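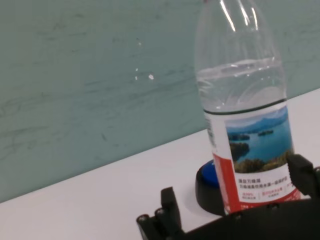
## Qu'est-ce que le droit d'asile ?

Parfois, une personne doit quitter son pays parce qu'elle y est en danger. Elle peut être menacée à cause de ses idées, de sa religion ou de ses origines. Lorsqu'elle arrive dans un autre pays, elle a le droit de demander une protection. Cette démarche s'appelle une demande d'asile.

Si la réponse est favorable, la personne devient officiellement réfugiée. Elle reçoit un titre de séjour — un document qui l'autorise à vivre et à travailler dans le pays d'accueil.

### Qui prend la décision ?

Des agents spécialement formés écoutent chaque demandeur pendant un entretien. Un interprète est présent lorsque cela est nécessaire. Si la demande est refusée, il est possible de s'adresser à un juge, qui examine de nouveau le dossier.
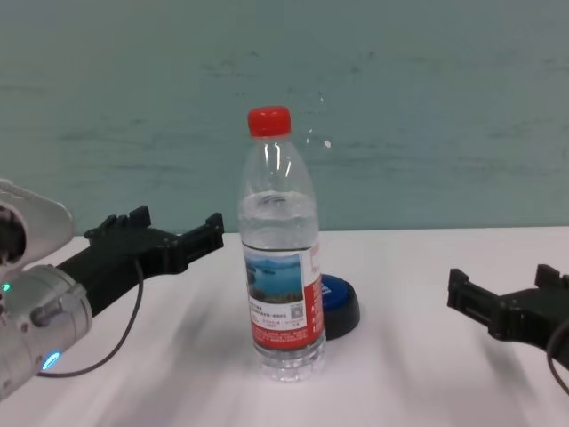 **Sturamov, le 2022-07-19**

Le centre d'accueil Vondráček a ouvert ses portes aux élèves de deux classes. Sa directrice, Drahomíra Říha, leur a présenté le travail des 21 personnes employées sur place. Au mois de juin, le centre hébergeait 151 demandeurs d'asile, dont de nombreux enfants.

Ces enfants vont à l'école comme les autres. Ils apprennent la langue du pays, parfois dans une classe spéciale pendant les premiers mois.

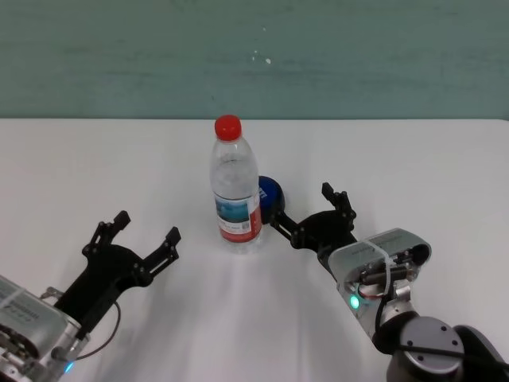 Ils ont également le droit d'être soignés et de rester avec leurs parents. Un enfant arrivé seul est accompagné par un adulte désigné pour défendre ses intérêts.

**Le mot à retenir**

*Persécution* : fait de maltraiter gravement une personne en raison de ce qu'elle est ou de ce qu'elle pense.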